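Brustik-AG: Tisch abräumen mit zwei Armen, Kurzanleitung

Für alle, die am Sonntag zum ersten Mal am Tisch sitzen. Bitte vorher lesen, dauert 2 Minuten.

Schritt 1: Müll auslegen
Becher, Aluschale, Papierknäuel. Papier richtig knüllen, flach greift es sich schlecht. Eimer rechts an den Tisch.

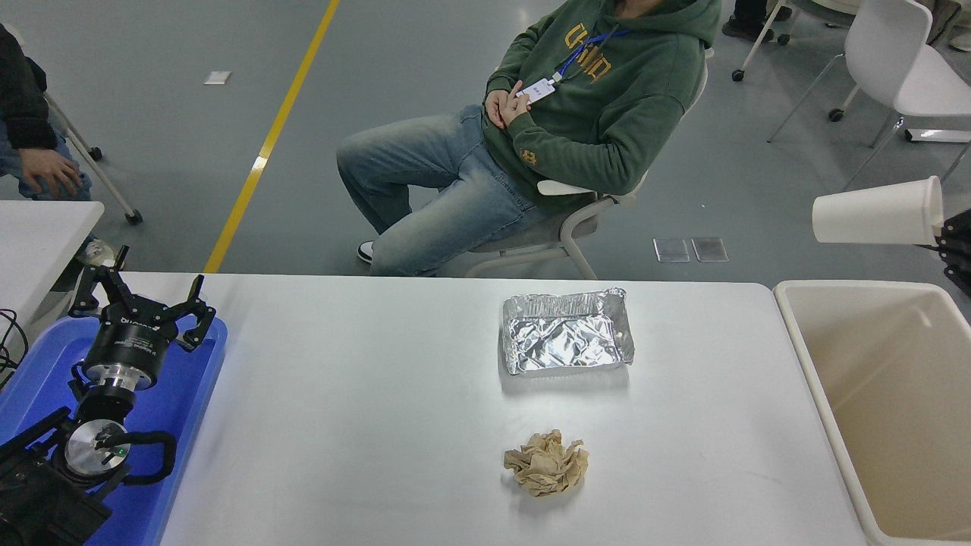

Wie viele Durchgänge brauchen wir für den Wettbewerb in Stustevport?
Pro Team 205, verteilt auf 4 Termine. Abgebrochene zählen nicht mit.

Schritt 2: Nacheinander greifen
Immer nur ein Teil. Finger erst ganz auf, dann langsam runter. Papier zum Schluss, das verrutscht gern. Wenns klemmt: Stop, Arm zurück, nochmal. Nicht mit der Hand nachhelfen!!

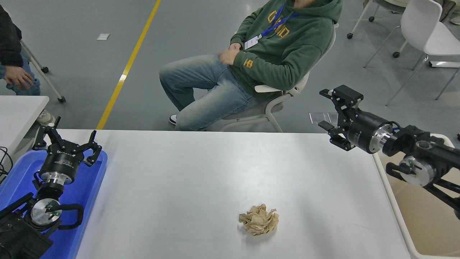

Schritt 3: Tisch leer, Arme zurück
Beide Arme in Ruhestellung, erst dann speichern. Dateiname mit Teamkürzel, sonst findet Brock Melnyk das nie wieder. Kabel prüfen, nichts darf unter Zug stehn.

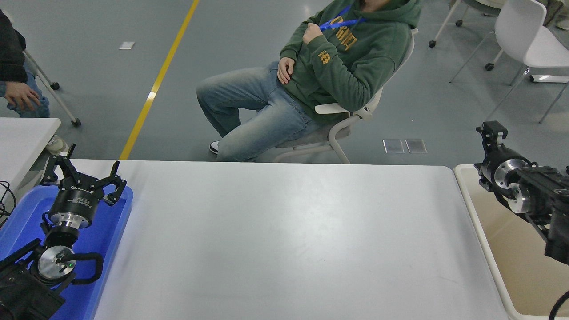 Nach dem Speichern kurz ins Protokol: Durchgang, Team, was schiefging. Stichworte reichen. Dann neu auslegen, andere Positionen, weiter mit Schritt 1.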